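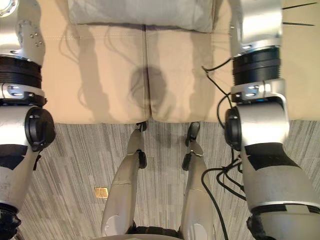

Let the Robot Learn From Somebody Who Fluffs Cushions

I have strong feelings about couches, and lately I have strong feelings about who gets to teach robots to deal with them. Bear with me.

For most of last winter I spent my evenings driving a humanoid by remote control, for a little outfit called Goltivico. You put on the headset, you take hold of the two controllers, and when you look down you see arms that aren't yours and a pair of gray legs with black knee pads. Then you tidy a couch. Straighten the back cushion, smooth the seats, step away, do it again. By December I had done it 485 times, and I know that only because the software keeps count and won't let you forget it!

My complaint is with the way we pick the people who do this. The usual idea is that you want a steady operator, someone quick and clean who makes the same motion every time. Faizal Santoso, who ran my shift, was exactly that. His runs were gorgeous. I used to stand behind him and feel a bit sick with envy.

But he reached for a cushion the same way every single time, and I don't think a robot raised on that would have a clue what to do in my house. My cushions end up sideways. One of them has usually been sat on by a dog. I'm a slow, fussy driver (I tug a corner, change my mind, come at it from the other side) and I'd argue all that dithering is worth keeping. A person who has put a couch back together after kids have been at it knows things about fabric that never make it onto the task sheet.

The other thing is light. Stand over a beige seat with a lamp behind you and your own shadow lands smack on the spot you're working on, big round head and all. At Stasen, where I did a two-day trial, they wanted every shadow gone before we recorded. I thought that was silly then and I think so now. Shadows are what living rooms have. Same with a streaky carpet, same with the cables you have to keep one eye on.

People ask why not just grab the robot's arms and move them by hand. I've tried it, and for wiping a counter it's lovely - you feel the push in your own wrists. For a couch I hated it. You're leaning over the machine's shoulder with your elbows in the way, and you end up teaching it your bad back.

So hire the fussy ones, is what I'm saying. Pay them decently and let them fumble, and put a few Faizals in the mix so the thing learns some manners too.

3 comments

ssugiyama
Shigeru Sugiyama here, I drove for a group in Pavholm. Agree on the shadows, not so sure on the fumbling. We had to throw out a lot of slow runs when the arm just hovered while the driver was thinking.

cushionmom
My husband needs 485 demonstrations. Where do I send him?

Ševčík
Moving the arms by hand is fine for a couch if you work from the side. Try a low stool.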